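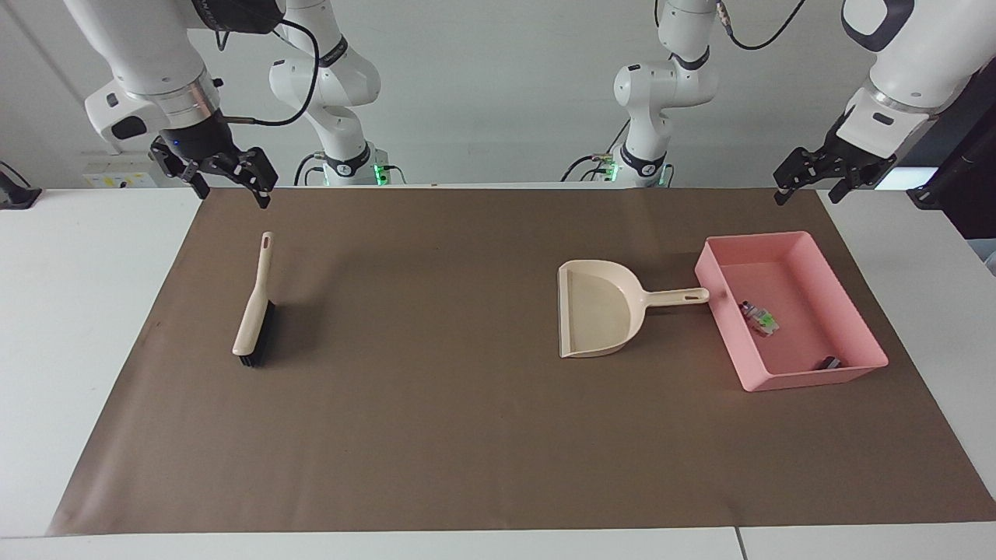
Review by Wumpini Abugri
Posted 2024-05-22 in Shared Workshop, Gear

Waltell parallel gripper pair, two months in. Short version: buy them if your arms are already sorted, skip them if you're still fighting your wiring.

We run two white arms off the back of one table at the Roltthorpe shop. Been trying to get them to do a bench sweep. Brush in one hand, dustpan in the other, dump into the pink tray. Sounds easy. Isn't.

Good stuff first. Fingers are stiff, no wobble at the tips. Swap took me 30 minutes for the first one, less for the second. The little blue light on the housing is brighter than it needs to be but I've come to like it — saves bending down to check power.

Grip on flat handles is fine. Brush handle, no problem once it's up off the table. Picking it up is the hard part. The fingers are angular and want to come in at a tilt, and a long handle lying flat will skate away from you. Brown paper under everything helped alot. Cheap fix, do it day one. Ours is scuffed up already, whatever, it's paper.

Dustpan is worse. Has to stay level with the lip down and the handle likes to rotate in the fingers. Yanling Qian stuck rubber strips on the pads, much better. Should come in the box at this price.

Cable is my main gripe. It loops way out at the wrist and I snagged it twice on big moves. Slowed the arms down, rerouted, still don't love it. A right angle plug would of solved it.

Paid 200 each, plus shipping. Manual is thin and the torque table is missing a page. Emailed support, got a PDF back next morning, so credit there.

Ran over 120 cycles on the left one with no slop yet. Right one clicks a bit when closing. Watching it.

Four out of five. Would be four and a half with the rubber pads.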